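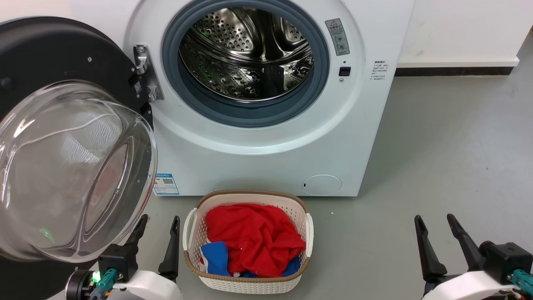
Laundry cell, left arm stop on door contact

September, entry started 2:40 pm

Left arm tripped its force limit during the approach to the basket. The outer finger touched the door glass on the way down and the controller did a protective stop. No damage to the glass that I can find. Faint rub mark on the fingertip, wiped off with a cloth.

The approach path for the left arm was taught in the Melville room, where the washer door only opened to a bit past 90 degrees. On this machine it swings all the way back to the left, and the glass bulges out a good way past the ring. The path planner has the door as a flat disk. So on paper we had clearance and in the room we had almost none.

Right arm is fine. Nothing on that side but floor and wall.

What I checked

Log from Remumell: contact on the left wrist, stop issued, both arms halted together as they should. The cell restarted normally after I backed the left arm out by hand.

Repeated the approach at low speed with the basket in the same spot. Same contact, same place. Moved the basket a little to the right and repeated. Cleared, but I don't like the margin.

Looked at whether the hinge had shifted. Door feels solid, no play, screws tight.

Force threshold is still the default from Karras. Prasanna Thambiah wants it lowered for anything near glass and I agree, but it will give us false stops when the fingers drag on wet cloth. We need two settings, one for approach and one for loading. Wosau had something like this in the old scripts, will look.

Changes made

Door model replaced with a dome plus ring, padded by 48 mm on the room side. Approach speed for the left arm cut to half until the door reaches its new keep-out zone check. Basket home position moved right in the config. Old value is commented out, please leave it there.

Ran more than 500 approaches in simulation with the new door shape, no contacts. That only tells us the model agrees with itself. Real runs start tomorrow, low speed, one person at the stop button the whole time.

Open

Lower the approach threshold and log the false stops.
Check the drum gasket is in the collision model too. I think it is just a circle right now.
Ask Prasanna if the Melville paths need to be retaught or only shifted.

Left arm parked, power off at the wall.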